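December 3, 2022
By Ertuğrul Ateş

Progress report on the Dirnthorpe reusable cup trial, second period

The trial has now run long enough for the grant panel to expect a verdict, and I would ask you to be wary of anyone who offers one, including me. Our interim summary in August said the program was "on track". I wrote that sentence and I would like to withdraw it. We were on track to spend the money. Whether people in Dirnthorpe were drinking their coffee out of fewer throwaway cups was a separate matter, and we hadn't measured it.

Cups lent in the period came to 1,471, across the 4 cafés that stayed with us. Hunix, who supply the tracking software, put this figure on the front of their own update in large type. It is a count of loans. A regular who borrows a cup every morning and brings it back every afternoon is in there over and over, and a staff member who scans the same cup twice at a busy counter is in there as well. Hunix say duplicate scans are filtered out. I have asked how, and have been sent a brochure.

Cups not returned came to 297. The original application assumed most losses would be breakages, and budgeted for replacements on that basis. Very few broken cups have come back to us. The more likely story is that they are in kitchen cupboards and under car seats, being used for toothbrushes and pencils. A plastic cup kept at home for years may be a perfectly good cup, but it has not replaced anything at the café counter, and the carbon calculation attached to the application depends on each one going round 100 times before it wears out. I cannot find a single cup in the records that has come anywhere near that.

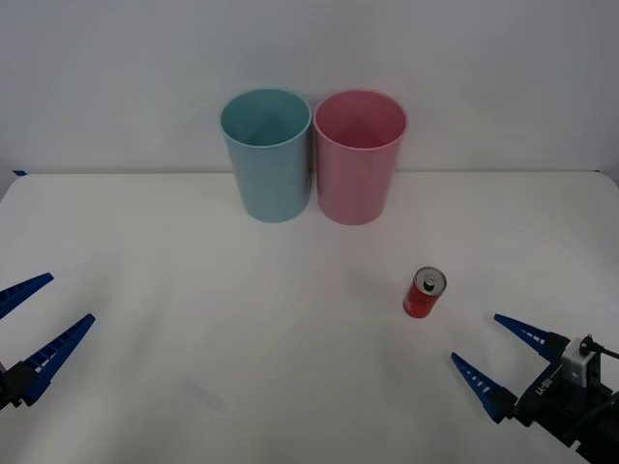
The deposit is the obvious lever and the one we keep avoiding. It was set low so as not to frighten off customers, on the advice of a consultant who had not run a deposit scheme. At the present level people treat it as the price of the cup, and a cheap one. The Landby scheme charges more and claims a better return rate, although their published numbers cover only the summer, when the town is full of visitors and the collection bins are emptied daily. I would like to see a winter from them before we copy anything.

Washing has been the steadiest part of the work. The contract with Kılıçarslan has held to its price, pickups have been on time apart from the week of the storm, and the one complaint about odour was settled by changing the detergent. My reservation is the distance. The cups go out of town by van and come back by van, and the application left the fuel out altogether. I have asked for the mileage and will include it in the next report, whatever it does to the totals.

On the survey: the response was favourable and I put very little weight on it. It was handed out at the counter to people already holding one of our cups. Asking them if they support reusable cups is a bit like polling the front pew. The answers that interested me were the grumbles in the comment box. Several people said the lids leak. Several said they would join if they could return a cup at the train station, where we have no bin because the rail operator's property office has not answered since we first wrote. One person wanted to know why a scheme about waste had mailed her a glossy flyer. I had no good reply to that.

Spending is within the approved budget, with an underspend on outreach and an overspend on replacement cups. I am requesting permission to move the outreach balance across. I don't believe another round of posters will change the return rate, and the neighbourhood centre still has most of the last box.

For the next period I propose raising the deposit at two of the cafés and leaving it alone at the other two, so that for once we have something to compare. The owners have agreed, one of them grudgingly. I also propose that we stop reporting loans as a headline figure and report returns per cup, with a plain note on how many scans have been thrown out as duplicates. Hunix will need to supply the raw data for this. If they have not done so by the date in the contract, I recommend withholding the final licence payment until they do.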